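Gratus 儿童家具开放日走了一圈，记几句不太好听的

二月去看了 Gratus 在 Wullon 的展厅开放日。去之前在本地的家长群里已经被刷了好几天屏，转发的人都说值得一去，可问到具体哪里值得，回答基本是“有气泡水”“孩子能玩一下午”。我家正好要给小的换一套桌椅，大的那张矮凳也坐不下了，就报了上午十点那一场。

先说位置。Wullon 在老纺织品市场后面，改过的楼，对外叫“生活方式园区”。导航会把你带到货运口，保安见怪不怪地挥手让你掉头，说明走错的人不少。停车按小时收，开放日也不减免，邀请函上写的“停车便利”，我理解是指有车位。进门要扫码填表，孩子年龄、家里几居室、近期有没有装修打算，全是必填项。我把装修那一栏选了“暂无”，页面跳出来一行字，说建议我重新选择。填表的时候我就有点想走了。

展厅宣传面积是1687平方米，有零有整，听起来很可信。走下来的体感要小得多，前面一大截是接待和咖啡，后面一大截拉了帘子，问了一下，说是“洽谈和仓储”。真正摆家具给人看的部分，慢慢走也花不了多长时间。我不怀疑那个数字是量出来的，只是很想知道从哪面墙量到哪面墙。

进去第一印象是亮。地面铺的是浅色大理石，灰色和米色的纹路，灯一打，照片肯定好看。可这是儿童家具的展厅。我家两个孩子在幼儿园摔跤的次数加起来能写一本书，我看见这种石头地面，脑子里只有后脑勺。问工作人员地面滑不滑，对方说做过处理。问什么处理，说是专业的处理。又问家具腿在这种地面上会不会打滑，她示意我看旁边的地垫区，说建议配合地垫使用。地垫另外卖。

后来的一个多小时，类似的对话我经历了好几回。你问甲，他答乙，乙恰好有价格。

先讲椅子。当天主推的是 Delora 系列，小塑料椅，99元一把，浅色系，海报贴了一路。浅蓝色的我看得最久，靠背上头一块平板，底下几根竖条接到座面，样子老老实实，和我小时候幼儿园里坐的那种差不太远。不难看，我甚至有点喜欢。问题在于旁边的说明牌把它写得像一件医疗器械：“依据儿童脊柱曲线设计”“引导自主坐姿”“陪伴专注力成长”。我弯下腰看了半天那块靠背板，平的。脊柱曲线在哪里，我没有找到。

我把这个问题原样问了出来。讲解的年轻人很客气，说曲线体现在整体比例里，座高、座深和靠背的关系是有研究的。我说那研究能不能看看，他说在官网上。回家以后我去官网找，找到一篇公众号风格的长文，讲坐姿对孩子一生的影响，配了很多阳光和草地，没有尺寸表。最后是在商品详情页最底下的一张小图里看见了座高，数字还糊着。

给孩子买椅子，我能想到的有用信息就那么几样：座面离地多高，脚能不能踩实；靠背顶到哪里；腿往外撇多少，会不会绊人；重不重，孩子自己搬不搬得动；脏了怎么擦。说明牌上一样都没有。倒是有一句“承重50公斤”，字号很大。我琢磨了一会儿这个数给谁看。三四岁的孩子离这个数远着呢，真正会坐坏小椅子的是大人，是陪着画画的妈妈，是顺势一屁股坐下来系鞋带的爸爸，还有爷爷。我问大人能不能坐，讲解说不建议。那这个数字的意思就是，在你会按要求使用的前提下，它永远用不上。

我还是带孩子试坐了。小的坐上去，脚能碰到地，手往后一撑，椅子往后蹭了一点，石头地面，声音挺尖。她觉得好玩，连着蹭了好几下，旁边有位家长皱了眉头。脚底有没有垫子，我翻过来看了一把，有，薄薄的，边上有点翘。也许样品用得久，新的不至于。我照实写，读的人自己掂量。

塑料椅子本身我没什么意见。家里有小孩的都知道，米糊、水彩、橡皮泥、不知道哪来的胶水，木头椅子用半年就没法看，塑料的拿湿布一抹，实在不行拎到淋浴间冲。轻，摔了不心疼，搬家能塞车后座。这些都是实打实的好处，值这个价，可展厅里没有一个人跟我讲这些。大概讲了就显得不高级。

颜色倒值得多说几句。浅蓝在展厅的冷光底下很清爽，和那片灰灰米米的地面也合得来，拍出来确实像杂志。可我家客厅是黄灯，地板是前任房主留下的深红色，同一把椅子搬回去是什么样，谁也保证不了。我问有没有暖光的样板间，说原来有一间，撤了，正在升级。那天听到的“升级”挺多，洗手间坏了一个隔间，门上贴的也是升级中。

再讲地垫，就是被推荐来配大理石的那种。牌子叫 Shirazi，名字起得像手工地毯，东西是拼接的软垫，背面有防滑纹。摸着手感可以，踩上去也稳。气味我觉得偏重，讲解说是刚拆封，散两天就好。我蹲下来闻了闻看起来用过很久、边角已经有鞋印的那一块，味道差不多。我鼻子不算灵，不敢下结论，只是提醒一句，去现场的话自己蹲下闻，别站着闻。

软垫配塑料小椅子还有一件事，没听任何人提起。椅子腿细，垫子软，孩子一坐，腿就陷下去一点，前后陷得还不一样，稍微一扭身就歪。我让大的坐上去试过，他故意晃，晃起来确实比在硬地上更不稳。所以照展厅的逻辑，石头地上滑，就买垫子；垫子上歪，再买什么？我在价目册里翻到了答案，有一款桌椅组合底座，把桌子和椅子连成一体。价格就不写了，反正我合上了。

讲解环节排在十点半。说是“儿童空间专家分享”，实际内容前半段是育儿焦虑，后半段是全屋方案。幻灯片里有一页让我记到现在，说孩子在家中每天要经历300次左右的“环境互动”，每一次互动都在塑造性格。没有出处。什么算一次互动，开一次抽屉算不算，踢一脚沙发算几次，也没讲。前排有位爸爸举手问了，得到的答复是会后可以单独交流。会后我看见他被带进了帘子后面，出来的时候手里多了一个纸袋。

分享里还有个观点，说家具颜色要少，孩子才能专注。这个说法我在好几个地方见过，每次都是卖浅色家具的在讲。我家大的在一张花得不能再花的折叠桌上拼完过一整幅地图，头都不抬；在学校统一的素色课桌上倒是天天被点名走神。一个孩子证明不了什么，我也没打算证明，我的意思是讲的人同样没证明。

收纳区反而是全场我待得最舒服的地方，也是最冷清的地方。矮柜、敞口格子、带轮子的箱子，没什么概念，就是给你放东西。抽屉拉出来有阻尼，夹不到手，我拿自己的手指试的，这点给好评。格子的高度孩子够得着，大的自己把一堆散着的积木扔回箱子里，扔得很准，在家从没见他这么勤快。箱子的轮子在大理石上顺滑得有点过头，轻轻一推就出去老远，两个不认识的孩子很快发明了一种比赛，工作人员过来劝了几次，最后把箱子收走了。换成家里的木地板或者地毯会怎样，现场看不出来。展厅这种地面，对带轮子的东西太友好，对带腿的东西又太不友好，在上面试什么都得打个折扣。

这一条我觉得是这趟最有用的收获，单独拿出来说。试儿童椅，问清楚店里的地和你家的地差多少。石头地硬、平、滑，椅子放上去是绝对水平的，四条腿都吃力，怎么坐都稳；拖动的时候没阻力，孩子会觉得轻，你也会觉得轻。回到家，老房子地板本来就有点坡，或者铺了一层薄地毯，感觉完全两样。我家上一张小凳就是这么买错的，店里纹丝不动，回家一直瘸到现在，底下垫了折起来的快递纸板。那次也是光溜溜的亮地面，也是一上午的好心情。

吃的喝的顺带一提。气泡水有，冰的，给孩子喝我觉得不合适，换温水要等。小饼干放在一张成人高度的吧台上，孩子够不着，只能一趟一趟来扯大人衣服。一个天天讲“以儿童视角设计空间”的展厅，把饼干放在那个高度，我看着觉得比整场分享都有说服力。洗手台也是大人的高度，配了个脚踏凳，湿漉漉的，我没让小的踩，抱着洗的。

涂色区安排得还行。纸给得大方，笔有一半没水。桌子边角是圆的，摸过了，没有毛刺。桌面上上一拨孩子留下的颜色没擦掉，工作人员拿湿巾来回蹭，淡了，没干净。这里的桌子和椅子据说是同一种材料，那么“一擦即净”四个字，我就当是对铅笔说的。油画棒我没见到，想必也是有意不放。

关于材料，我也追问了几句。说是食品级。这个词在儿童用品里已经用得很滥了，孩子又不从椅子上吃饭，好吧，我家小的确实啃过椅背，那就当它有意义。我要看检测报告，说前台有。前台说在办公室。办公室的人出来，很热情，加了微信，承诺当天发给我。写这篇的时候还没收到，倒是收到了两条优惠信息和一条“亲，方案考虑得怎么样了”。我没有要过方案。

报告没发，不代表东西有问题，这个我得说公道话。很多小牌子资料齐全，就是前台和仓库和销售各管各的，没人知道文件放在哪台电脑里。但买给孩子用的东西，卖家连一张纸都要三个部门接力，最后还没接到，我心里就会往下扣分。扣多少看各人。

价格方面，海报上那个价是单把、自提、不含任何配件的价。送货要另外算，买够一套才免。桌子不单卖，至少当天不单卖，问就是“建议成套体验”。我只想要一把椅子，给小的吃饭画画用，另一把给大的坐着换鞋。收银说单把可以买，但浅蓝的现货没有了，展厅里摆着的是样品，不出售，要等下一批。别的颜色有现货，我看了，一种偏粉，一种偏灰，小的不要，她认准了蓝的。等多久？说很快。我活到这个年纪，对“很快”已经有自己的换算方法。

还有一种叫“现场锁价”的东西，付一笔定金，半年内按当天的价格走。定金能不能退，我问了两遍，第一遍回答能，第二遍回答能转成等值商品。把两遍放一起听，就是不能。排队交的人不少，有对夫妻在我前面小声商量，说反正迟早要买。迟早要买的东西，迟早买就行了，我是这么想的，没说出口，人家也没问我。

回程路上我问两个孩子最喜欢什么，大的说带轮子的箱子，小的说鱼。我这才想起来接待处有个鱼缸，从头到尾没人介绍过它，也不卖。

要不要专门跑一趟？住得近、正好想看尺寸的可以去，避开有分享的那一场，人少，问问题也有人答。带上卷尺，他们的尺寸表靠不住，或者说根本找不着。穿袜子底防滑的，大理石那一片孩子跑起来我捏了好几把汗，现场还没有备鞋套。住得远的我看算了，省下来的停车费和油钱，在网上挑一把差不多的小塑料椅，收到不合适退掉，也没人追着问你家几居室。

至于浅蓝色那把，我回来以后还惦记着，这点得承认。它的毛病都是说明牌给它惹的，椅子自己没吹过牛。靠背的竖条之间擦起来可能费点事，饭粒卡在里面的样子我已经能想象到了；平板那一块倒是好擦，贴贴纸也方便，小的一定会贴。

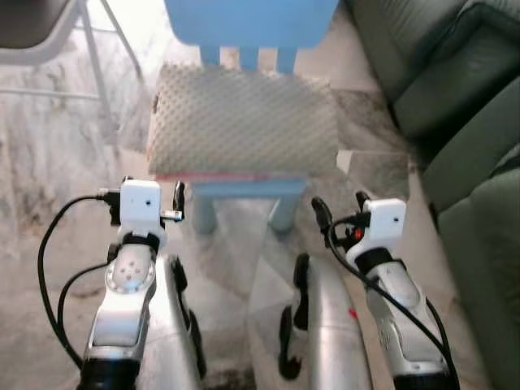

等到货的通知我没有关，如果哪天真来了，我会先把卷尺的结果和脚垫翘不翘补在这里，再说买没买。检测报告要是也一并到了，同样补上。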